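Salt on the label: come and argue with me over your dinner packets

Hello! I'm Kekeli Antwi and I look after the people side of the salt labelling study at Trustdale. I'm after shoppers. Ordinary ones, fussy ones, ones who chuck the same things in the trolley every week without looking (that's me, I'm afraid) and ones who stand in the soup aisle reading every tin until their family wanders off.

We have 84 people signed up already and I need to get to 94 before we start in August, so there are ten places going.

The background, quickly. There's a lot of talk at the moment on whether salt should be shown on the front of the packet with a warning mark, or a colour, or a plain number, or left on the back where it lives now. Everyone in the meetings has a view. What we haven't got is enough from people who do the shopping, and before the draft rules go out for comment I'd love to have some proper evidence to put in front of the people writing them. My boss, Kojo Essien, has been on at me to say that we don't take a side on which label is best. We don't. I have a favourite but you won't get it out of me.

What you'd be doing

You'd come to us at Filport three times, for a morning or an afternoon, whichever suits. Each visit lasts two hours and there's a decent break in the middle with tea and (low salt, sorry) biscuits.

On the first visit we sit down and chat over what you buy and who you cook for. Bring a till receipt if you've got one knocking around. On the second you do a pretend shop from our shelves, with a set of labels we've made up for the study, and we look at what goes in your basket. The third is a group session, eight or so of you round a table with Delali Ametepe, who is running the discussions and is very good at getting quiet people heard. I'll be there too, scribbling.

Between visits there's a food diary to keep for a week. It's on paper, it's short, and I promise I have seen far worse diaries than yours will be. If you forget a day just leave it blank and carry on.

No blood tests or weighing, and we won't be telling anyone off for crisps.

Who can join

You need to be 18 or over and do at least half of the food shopping for your home. You should be able to read a food packet in English, with glasses or a magnifier if that's what you normally use. I'd be especially glad to hear from people who live alone, people who work nights, and anyone cooking for children, as we're thin on all of those.

I can't take you if you work for a food maker or a supermarket head office. Shop floor staff are fine! I also can't take you if you're on a diet a doctor or dietitian has set for your kidneys or heart. You'd already be reading labels in a different way from most people and it would muddle the results. If you're not sure, ask me and we'll talk it through.

Money and getting here

We pay you for each visit, in cash or by bank transfer, plus bus or train fares both ways. If you need childcare to come along, tell me early and I'll see what I can do. The building has a lift and a step-free way in from the car park side. Parking is tight in the mornings.

You can drop out whenever you like and you don't have to give me a reason. You keep the money for any visit you've done.

Your details stay with the three of us in the study office. Poul Hallgrímsson looks after the records and swaps your name for a number before anybody else sees a thing.

How to sign up

Ring the Trustdale desk on extension 953 and ask for Kekeli, or leave your name at reception and I'll ring you back. Mornings before 11 are best for catching me.
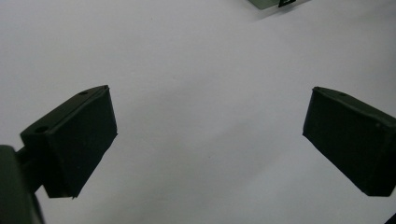

3 min read

Large print and audio copies of the information sheet are available from reception, or I can post you one.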